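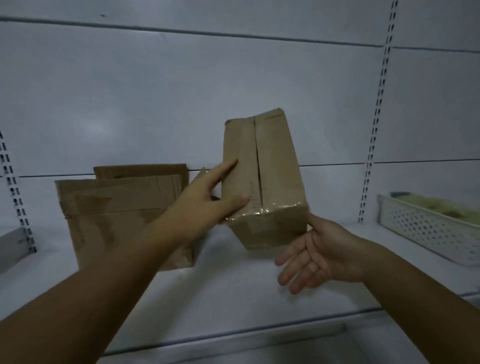
Old boxes on the shelf, Thursday morning.

22/04/2021

I have been meaning to write about the cardboard for a while. We get a lot of it at Flarkeo, and until this spring it went wherever there was a gap. Boxes stood on end next to the storage baskets, half of them still taped up, and you had to move three things to reach one.

Bogdan Lazăr asked me to sort it out before June, when the big Tavex order comes in. I started with the shelves by the back wall. Anything with soft corners or a torn flap gets flattened. Anything still square and clean I keep for small orders, as a new carton costs money and most customers don't mind a second-hand one.

The tape is the slow part. I slit the bottom seam first, then the top, and fold the sides in.
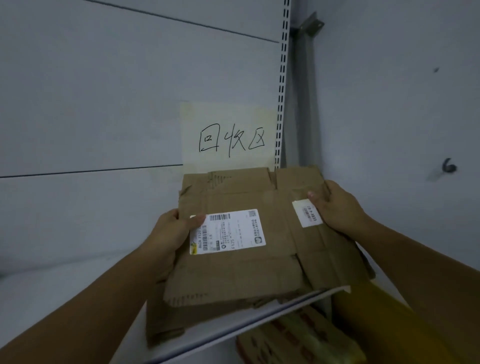 The flat ones go in the recycling area, which has its own paper sign on the wall, 回收区, written by hand in marker. It's a bit yellow now but I see no point in making a new one. I keep the stack upright against the shelving, and I don't bother trimming the ragged edges.

Old address labels are the one thing I still haven't settled. Bogdan wants them peeled off or blacked out. I have been using a thick pen, and it dries up quickly on cardboard. If anyone knows a better way, leave a comment. Next week I'll do the shelf with the Enach parcels.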